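Enow grip kit, the first couple of weeks

4th February

So I've had the Enow hand-held gripper since the middle of January and I keep finding excuses to pick it up! I ordered it from Endetti after going back and forth for ages between this and the Bindar one (which is lighter, but you can't swap the fingers on it, and I knew I'd want to).

Putting it together took me most of an evening. There are 26 screws and the booklet skips from step 10 straight to the wiring, so keep the bag labels until you're done. Once it's built it feels great. The jaws open smoothly, the squeeze is light, and I did 100 picks with a bag of dried beans before my hand got tired. Beans are hard, by the way. Coins are harder.

The pads are the part I'd watch. They grip really well on glass and glossy card, but the edges take a beating if you drag them along the table like I do, and a spare set costs more than I'd like. I wrote to Endetti about it and got a friendly answer the next morning, so full marks there.

My recordings are up to 351 now, all loaded into Lūse, and the import went fine apart from one folder it refused to read until I renamed it. I love how quickly you can scrub through them. Next I want to try picking up a single grain of rice,

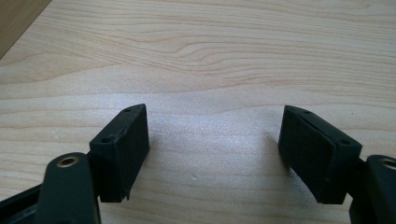

and after that maybe threading a shoelace, if I can get the two fingers to close a little more evenly. I'll post the settings once I've got them sorted.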